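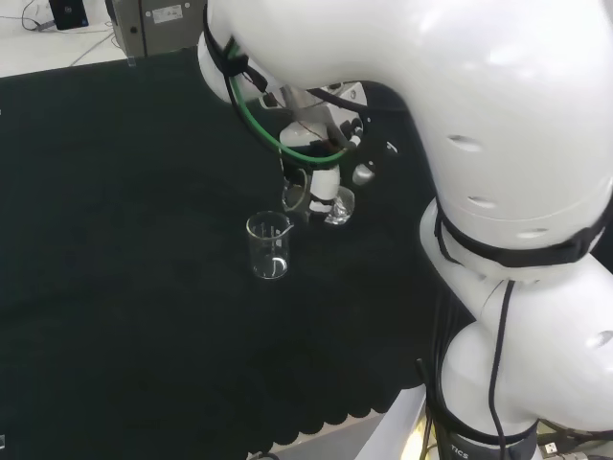 Makokha Street pantry appeal passes its first mark

Community News | Giving

The winter appeal for the Makokha Street food pantry has raised $1,738 toward its goal of $2,000. Thank you to everyone who has given so far. The money goes to fresh milk, eggs and vegetables, which we buy each week to add to the donated tins and dry goods.

We also received $810 from the Leduvgate neighbourhood sausage sizzle in March. That amount is kept separately and will pay for a second-hand chest freezer. Akihiko Mizuno has found one in good order and is arranging pickup with a neighbour's trailer. 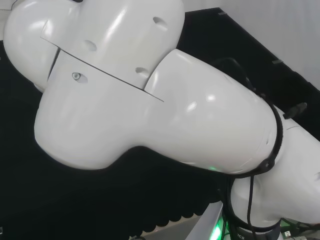
Once the freezer is in, we will be able to take frozen meals again. Please label each container with the contents and the day it was cooked. We can't accept rice dishes or anything that has already been thawed.

The pantry door is on the Farnirard Lane side of the hall. The front steps are still closed for repairs, so please don't leave bags there.

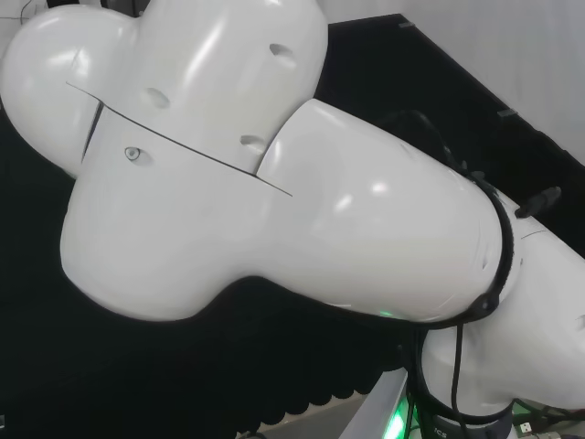

2 min read

Donations to the appeal can be made at the hall office or by bank transfer, using your surname and the word "pantry" as the reference. Receipts are posted at the end of the month. If you need one sooner, ask at the office.

We are short of cooking oil, nappies in the larger sizes and laundry powder. Strong shopping bags are also welcome. The appeal closes on July 30, 2025.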